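Looking after a pair of hand-held grippers: workshop tips

Last revised 30th June

These notes cover the two hand-held grippers on our bench, the printed pair with parallel finger pads. They are used for hours at a time on light household goods, and most of the faults we see come from wear, dust or a screw that has worked its way out. A set of hex keys, a soft brush, isopropyl alcohol and a sheet of plain paper will deal with nearly all of it.

Before use

Close each gripper slowly and watch the pads meet. They should touch along their full length. If they meet at the tip first, the pivot nearest the pad is usually loose. If they meet at the heel first, look for grit in the joint.

Hold a strip of paper between the pads and pull. It should drag evenly. A strip that swings to one side means that one edge of the pad is carrying the load. Try both grippers, as they do not wear at the same rate.

Cleaning the pads

Wipe the faces with a cloth barely damp with alcohol, working from the heel to the tip. Do not spray it on, as it carries dirt into the pins. Small scratches and pale specks on the edges can be left alone. A raised burr should be taken off with 400 grit paper on a flat block, two or three strokes only. Never round the edge over.

Setting the grip for thin items

Disposable cups are a useful test piece. The wall gives way long before the pads do, so a gripper that is set too tight shows itself at once. Start with the stop screw backed off, take hold of the cup near the base where it is stiffest, and bring the screw in a quarter turn at a time until the cup can be tilted without slipping. 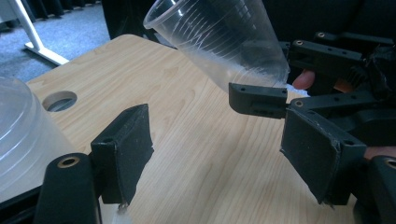
Cup held near the base at a steep tilt, with the second gripper in the foreground.

If the wall creases before the cup is secure, the fault is more often a greasy pad than the stop screw. Clean first and adjust afterwards. Change to a fresh cup after any crease, or the next reading will be worthless.

Inserts and screws

The threaded inserts are set into the print with heat and will pull out if forced. Tighten until the screw head seats, then stop. An insert that turns with the screw has to come out. Warm it with a soldering iron, draw it straight, and fit a new one square to the face. Haris Jurić on the Prallov bench lets the part cool for two hours before loading it again, and his repairs have outlasted mine.

Thread lock should be the low-strength kind. We use Fidis, applied with a pin - a drop straight from the bottle is too much and may craze the plastic.

Linkage

Work the linkage by hand with the trigger released. Side play at the pins is normal up to the thickness of a sheet of paper. Beyond that, replace the pin first and the arm only if the hole has gone oval. Use dry lubricant here. Oil holds dust, and it finds its way to the pads.

Tape

Black cloth tape will hold a loose cover or a cable for a while. Renew it when the ends lift, and take off the old layer before putting on the new. Tape should not cross a moving joint.

Service intervals

Every 100 cycles: wipe the pads.
Every 3,000 cycles: check all screws, pins and inserts, and repeat the paper test.
Every May: strip both grippers, replace the pins and print spare pads.

Enter each job in the Eltum log under the gripper's own number. Spare pins are in the Kröger drawer, bag 118.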